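In Praise of the Blue Room

I grew up in rentals where every wall was landlord beige, so forgive me if I get carried away about color. Paint is the best bargain in a home! A gallon and a free afternoon, and a room you used to hurry through becomes one you sit down in.

Blue is where I'd start. People say it's cold, and I think they've only met it on a chip under store lights. Give it some texture and a neighbor in white or brown and it comes alive. 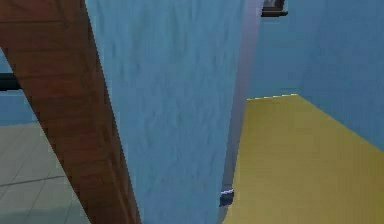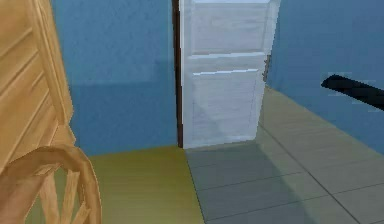
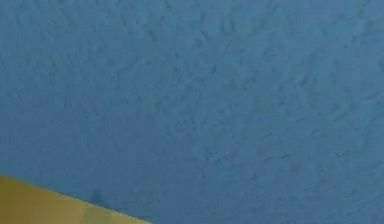 Blue, three ways.

My old neighbor Ilídio Falcão painted his kitchen the color of a swimming pool in May, and I've never seen people linger so long over bad coffee. He worried about resale the whole time (everyone does). But a house is for living in now – the next owner can buy a roller too.

So pick the color you keep coming back to, and brush a big patch of it on the wall. Look at it at breakfast, and again with the lamps on. If you still like it after three days, go buy the gallon.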